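Washing wool blankets at home, yes or no?

yesenia_b
My gran left me a Fullmont wool blanket and it smells like the loft. The label has worn away. The dry cleaner in town wants 60 quid, which I'm not paying! I've got a wool cycle on my machine but I'm a bit scared of it. Has anyone risked it? 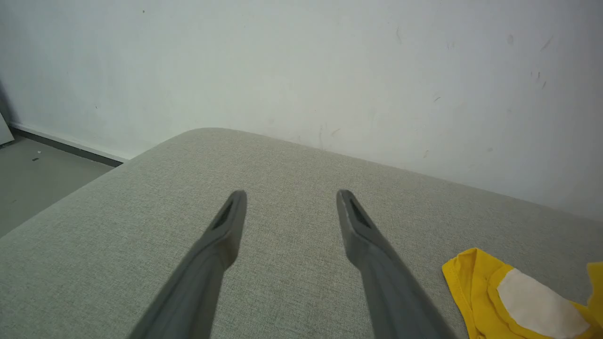

I did try airing it over the banister for 4 days and it's slightly better, but the cat has decided it's hers now so that's a new problem.

pantonpete
Don't put it in the machine. I felted a lovely Gallel throw that way and it came out the size of a tea towel. Bath, cool water, wool wash, no wringing.

Souad Soliman
Disagree with Pete, sorry. I've done mine on the wool cycle for years, cold, lowest spin. A soaking blanket lifted out of a bath stretches far worse - and your back won't thank you either. My only rule is nothing bright goes in with it.

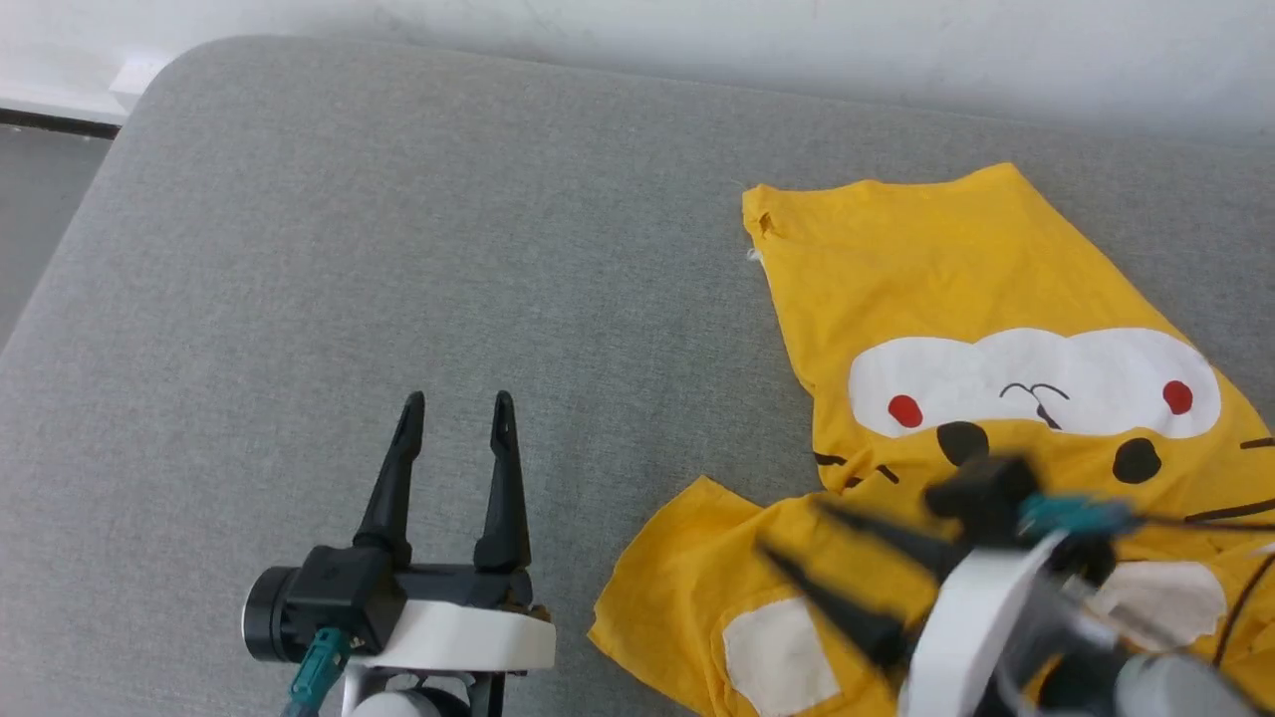
Yellow T-shirt with a cartoon face print

pantonpete
Depends on the machine though. My old Shawky had a "wool" setting that thumped about like a cement mixer.

yesenia_b
Mine's fairly gentle I think? Might try a jumper I don't like first. Do you dry it flat, Souad?

Souad Soliman
Flat on towels, turned over at bedtime. Keep the cat out!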